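Módulo 2. Montaje de soportes con mástil sobre banco de trabajo
Apuntes de taller – Signe Tangen
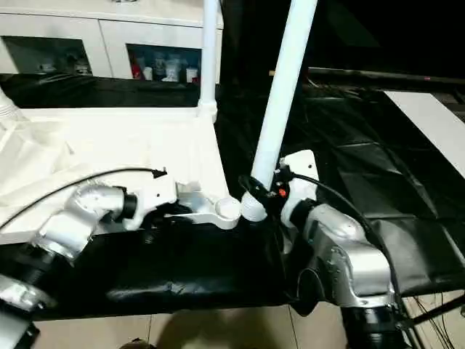
Fig. 1. Soporte blanco sobre el banco, con un mástil vertical y otro inclinado, este último asentado en un casquillo redondo.

2.1 Terminología
Se llama base a la pieza plana que apoya en el banco. El bastidor es la estructura que cruza la zona central y da rigidez al conjunto. El casquillo es el alojamiento circular que recibe el extremo inferior del mástil. En la fig. 1 se distinguen dos casquillos próximos entre sí; uno de ellos remata la esquina del bastidor.

2.2 Mástil vertical y mástil inclinado
En un mástil vertical con carga centrada, el esfuerzo en el apoyo es de compresión. Al inclinarlo aparece un momento flector en la boca del casquillo:
M = P · d · sen α
donde P es el peso del mástil y su carga, d la distancia de la boca al centro de gravedad medida sobre el eje, y α el ángulo respecto a la vertical.
Ejercicio resuelto: P = 17 N, d = 2000 mm, α = 20°. Resulta M = 17 · 2 · 0,342 = 11,6 N·m. El casquillo debe absorber este momento sin holgura apreciable.

2.3 Secuencia de montaje
Despejar la zona de apoyo y retirar paños o restos de embalaje que puedan quedar bajo la base.
Presentar la base y comprobar que no cabecea.
Fijar el bastidor sin apretar del todo.
Introducir el mástil vertical y verificar el aplomo en dos planos perpendiculares.
Introducir el mástil inclinado hasta el tope – sin golpearlo – y sujetarlo por la parte inferior durante el apriete.
Apretar el bastidor en cruz y repetir la verificación del aplomo.

2.4 Defectos frecuentes
Inserción incompleta: el mástil gira con la mano. Extraer, limpiar el alojamiento y repetir.
Base alabeada: suele deberse a un apriete desigual del bastidor.

Entrega de la hoja de medidas: julio, a Sizwe Ngubane.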